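October, towel folding, round table, pm

Set up in the Larkard flat again. Pale yellow towel, waffle side up to start. Folding from a heap, not laid flat — flat is too easy and we have plenty of those. Find the hem first, follow it to a corner, lift, let the rest drop. 14 tries before tea.

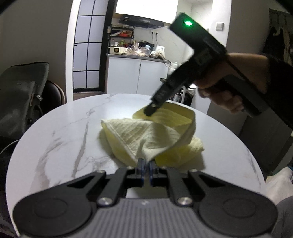

Wendt notes that the hem is a poor guide once the towel is bunched, two layers of it look the same, and would sooner shake the whole thing out and start from any corner. Fair. Tried it on the next 7, quicker but the fold comes out squint.

Other thing is the table. Round top gives you no straight edge to square up against, so half folds drift. Tape line tomorow? Or use the Derness one, wich is square but wobbles.

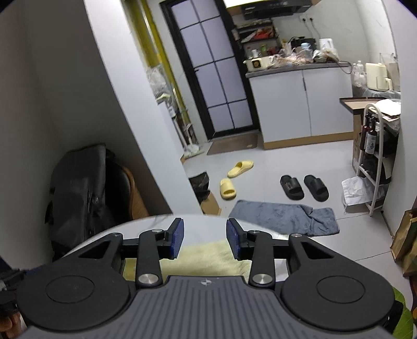
Top is slippy too, towel slides if you pull low. Pull up first then across. Nearly 10 minutes lost on thirds, gave up, halves only from now on.

To do — tape, second towel same weight, ask Dukar re flat on the 2nd half of the month. Hem end always toward the kitchen, write it on the sheet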